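Storing Small Parts in Metal Bins

Choose a bin with sloping sides. Parts slide toward the middle, and the corners stay easier to clear. Limit the depth of the pile to 7 inches. 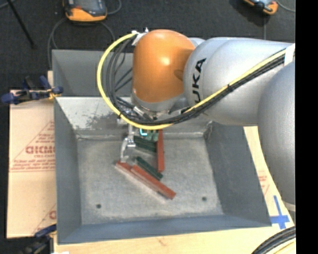
Wipe the inside walls with a damp cloth each April and dry them fully before refilling. Scuffs on bare metal are cosmetic; rust is not. Treat rust spots with fine steel wool and a thin coat of paste wax.

Label the front rim, never the floor.

Menaka Sikder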